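How to clean a moulded plastic chair (and which advice to ignore)

Search for how to clean a plastic chair and you will be told to buy a spray. Then a second spray to put back the shine that the first one took off. I have tried a fair few of these over the years and I remain unconvinced that most of them do anything a drop of washing-up liquid won't.

What follows is how I clean the moulded chairs at home, the sort with a curved plastic shell on a metal frame. It takes about 10 minutes a chair if you are not in a hurry. It isn't a restoration method. If your chair has gone chalky from years in the sun, no cloth is going to save it, whatever the label on the bottle says.

What you need

A bucket or washing-up bowl of warm water
Washing-up liquid, any kind
2 cloths, one for washing and one for drying
An old toothbrush
Bicarbonate of soda, for marks only

I would leave out the vinegar. People swear by it, but it doesn't shift grease well and your kitchen will smell like a chip shop until teatime. I would also leave out the melamine sponge, at least to begin with. It works by sanding the surface very finely, and on a dark matte shell you may end up with a shiny patch that bothers you more than the mark did.

As for cloths, microfibre is fine and so is cotton. An old tea towel that has been through the wash enough times to go soft is as good as anything sold for the purpose. New tea towels are useless because they just push the water about.

Step 1. Get the dust off dry

Wipe the whole chair with a dry cloth before any water goes near it. Everyone skips this. If you wet the dust first it turns into a grey paste, gathers in the seam where the shell meets the frame, and you spend the next five minutes picking it out with a fingernail.

Crumbs in the dip of the seat can be tipped out. Do it over the bin or outside.

Step 2. Mix a weak wash

One small squirt of washing-up liquid in the bowl. More is not better. Too much soap leaves a film, the film picks up dust, and a fortnight later you decide the chair needs a special spray after all. I suspect quite a lot of sprays are sold this way.

Warm water, not boiling. Wring the cloth until it has stopped dripping.

Step 3. Wash from the top down

Start at the top of the back and work down the inside, across the seat, then down the outside. Long strokes that follow the curve leave fewer streaks than scrubbing in circles. Rinse the cloth when it looks dirty, and change the water if you are doing more than a couple of chairs.

Dark colours show everything, so don't judge the result while the shell is still wet. Navy always looks marvellous wet.

Step 4. Do the lower edge and the underside

The lowest parts of the shell take more punishment than the seat. They get kicked, bumped by the vacuum cleaner and splashed when the floor is mopped, and hardly anyone looks at them. Get down on the floor for this bit. Trying to do it bent double from a standing position is how you end up missing half of it and hurting your back as well.

Put one hand flat against the outside of the shell to keep it still and work the cloth along the rim with the other. Bunch the cloth up so there is some thickness behind it, and press it well into the rounded ends, going right down to where the plastic comes close to the floor.
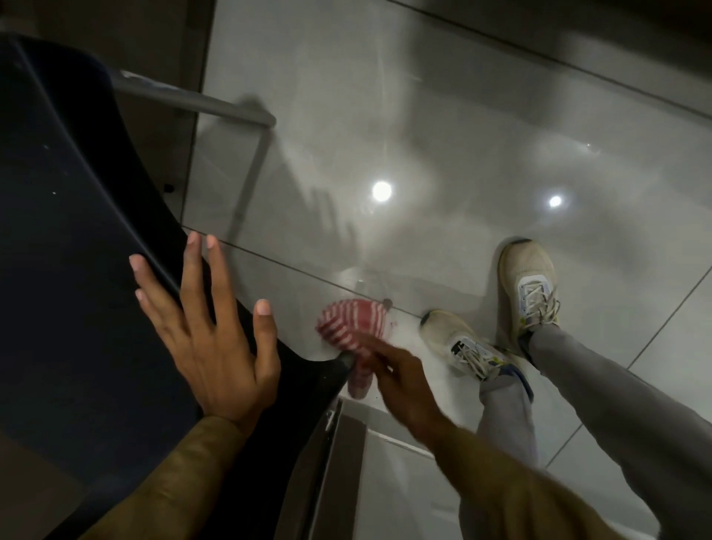

Step 5. Wipe the frame

Metal bars need the same wash and nothing stronger. Follow each bar with the cloth wrapped round it, paying attention to the bends, where sticky stuff collects. Use the toothbrush around the screws and at any plastic feet or pegs.

Dry the metal straight away. A good coating will forgive you, but a scratched one may rust at the scratch, and you won't notice until there's an orange ring on your tiles. I had this with a Gutetti stool whose frame was described to me as rustproof. It was, for two winters.

Step 6. Tackle the marks that are left

Mix bicarbonate of soda with enough water to make a soft paste. Rub it on gently with a damp cloth, wait a minute or so, wipe it off and rinse. Try it underneath first. Scuffs from shoes usually go. Biro sometimes goes. Scratches do not go, because there is nothing there to remove.

Tiny white specks on a dark shell are worth a closer look before you start rubbing. If you can feel them with a fingertip, they may be paint or limescale, and a plastic scraper or an old bank card might lift them. If you feel nothing, they could be fluff, or they could be in the surface itself, in which case leave them alone.

Step 7. Rinse and dry

Go over the lot once with clean water, then once with the dry cloth. If you only have the energy for one of these, do the drying. Most of the streaks people complain about are dried water.

Wipe the floor as well while you are down there, particularly on glossy tiles. Soapy drips are slippery and they leave marks that show up the moment the sun comes in.

Do the sprays ever help?

A reader, Takumi Yagi, wrote to ask whether a trim restorer of the kind sold for car bumpers would bring back a faded garden chair. It will darken the plastic for a while. It can also come off on your trousers. I tried one called Pruletti on an old chair in June and it looked very smart until the first decent rain, after which it looked as it had before, only patchier.

If you must use a polish, keep it to the outside of the back and never put it on a seat. Slippery chairs are no fun for anybody.

How often?

Once a month with the full wash is plenty for a dining chair, with a quick wipe after meals if there are children about. One guide I read had a schedule of every 28 days, with reminders, which seems a lot of ceremony for a chair. Do it when it looks grubby. Garden chairs want doing before they go into the shed and again when they come out, and the second wash is mostly spiders.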